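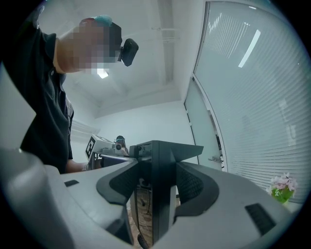
The **Jarnport warehouse fire** was an act of arson committed in May in the harbor district of Jarnport. The fire destroyed a bonded storage building owned by the shipping firm Šimek and led to the conviction of two former employees.

## Background

Šimek had used the building to store tobacco and spirits awaiting customs clearance. In the months before the fire, an internal audit found that roughly 3,000 cases of spirits listed in the stock register could not be located. The firm referred the matter to the Stusholm police, whose jurisdiction included the harbor.

## Fire and investigation

The fire began shortly after midnight and burned for several hours. Residents of 82 nearby homes were moved to a school in Trestgate. No deaths were reported — a night watchman was treated for smoke inhalation and released.

Investigators found traces of fuel at two points on the ground floor, both close to the records office. Detective Heather MacBrayne, who led the inquiry, obtained copies of the stock register that had been kept at the firm's head office. These showed that the missing cases had been signed out under the names of drivers who no longer worked there.

## Trial

A former warehouse manager and a former clerk were charged with arson, theft and false accounting. The prosecutor, Flora Hepburn, argued that the fire had been set to destroy the original records. The clerk pleaded guilty and gave evidence against the manager, who denied all charges. Both were convicted on 2018-06-18. An appeal by the manager was dismissed.

## Aftermath

The site was cleared and remains in use as a truck park.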